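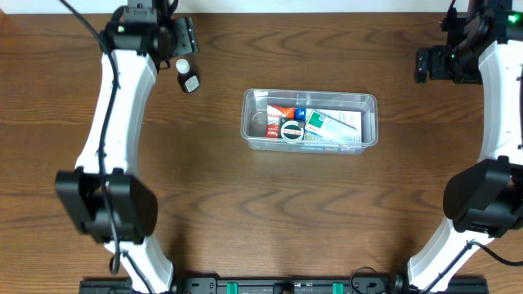
The clear bin on a table, with a dropper bottle beside it.

I have been meaning to write up the Nokbridge clear bin since July, when I bought my first one, and I kept putting it off because how much can a person say about a plastic box? Quite a lot, as you're about to find out (get yourself a coffee).

Our medicine things used to live in a shoebox on top of the fridge. Every headache meant taking the whole lot down and digging, and I once bought a second box of bandages because I couldn't find the first. My neighbor Ľubomír Šimko had a couple of these bins from Trollirby in his pantry, full of tea, and I admired them so loudly that he wrote the name down for me. I paid 151 crowns for mine. The Lemier one next to it on the shelf was 208 and had a lid, which I did think about for a good ten minutes.

What I like best is that you can see straight in from the side. My little round tin of Zam-Buk, dark green and forever rolling off somewhere, is now in plain view, and boxes with big red lettering like the one on the left practically shout at you. The corners are rounded, so there's no sharp edge to catch your hand when you reach in half asleep, and the rim flares out just a little, enough to get your fingers under when you lift it down. I love that rim!

Small bottles are where it gets tricky. Anything with a dropper I want to keep standing up, and in a wide open bin they tip over as soon as you take out whatever was leaning against them. I've ended up putting a short drinking glass in one end for those. A divider would be so welcome, and Michalski sells a set for 144 that is meant to fit most bins, but in mine they slid around and I took them back.

It washes up nicely in warm water with dish soap. I'd stay away from the scratchy side of the sponge, as mine has a cloudy patch on the bottom from one overeager cleaning. It also has no lid, so if your shelf gets dusty you'll be wiping it out now and then. Mine goes in a closed cupboard and I haven't minded.

I've since bought a second for the bathroom, and my sister has asked for one too. Four stars from me, and I'd go to five if they came out with a divider that fits.

Posted December 10, 2022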